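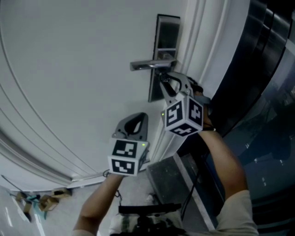

Home Stories Poems Submit Archive Contact

The Lodger's Soup

My aunt left me the flat on Drerkden Street and a pan of soup. I mean it, the soup was in the will. "To be kept going," it said, and then a bit about the curtains.

So I kept it going! Every night I put in whatever I had, an onion or the end of a cabbage, and every night I took a bowl out. It tasted different in every room. In the kitchen it was leek. If I carried it through to the sofa it was more like the stuff we used to get on the ferry to Kernero, when I was eight and sick over the side – salty, with too much pepper.
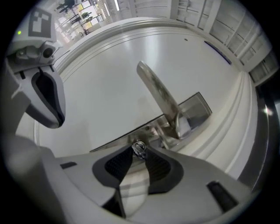
Dark grey pads, white casing.

By May I'd started having people in. The woman from number 222 had one spoonful and cried, then asked for bread. Her brother said it was his school dinners exactly, and he'd hated school, but he had three bowls. I had to borrow chairs. I had to buy a second ladle (the first one had gone thin, I could see daylight through it).

Then I went away for 5 nights, which was stupid of me. A cousin was getting married in Brerkeneo and I thought, it's soup, it can sit. I put the lid on and told it I'd be back. I did feel daft, talking to a pan in my good coat.
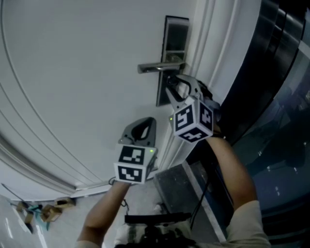
Photo: Murthy

When I got home I could smell it from the stairs. Leek, and pepper, and something else I knew but couldn't place. The gas was on low. There were about 10 bowls in the rack, washed, all of them mine, and the new ladle was hanging on the wrong hook, the one by the window where my aunt always had it.

I stood there a good while with my bag still on my shoulder. Then I got an onion out, and chopped it, and put it in.

"Needs salt," I said, to see.

The lid lifted a little and came down again, and I went to find the salt.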